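Ticket 445: Family tree page shows the wrong parents for Pascu
Status: open, waiting on reporter
Reported by: Hortensia Ospina

Hello all, and thank you for keeping the Rikside parish history site going, it has given me so many happy evenings! I was reading the biography of the schoolmaster Pascu and noticed that the tree beside it puts him in the Dinstead branch, with a mother who would have been 13 when he was born. The written text has him right. I tried 2 browsers and cleared everything I could find to clear — same result.

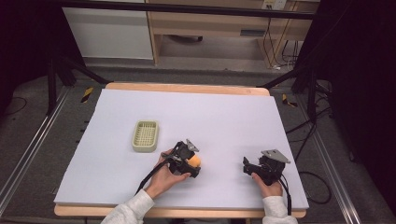
Clive Tunstall
Records and Website Support

Hi Hortensia, thanks so much for writing in with all that detail. I had a good long look over my morning coffee and you're quite right. There are two men of that name in the baptism register, and when we moved the biographies over in May the import matched on surname only. I've unlinked the Dinstead parents and rebuilt the tree. Radu Avram is checking the other shared surnames, though with 1,000 entries to get through he may be a while.

Could you reload the page and tell me whether the schoolmaster's brother shows up now? He still comes and goes on my screen.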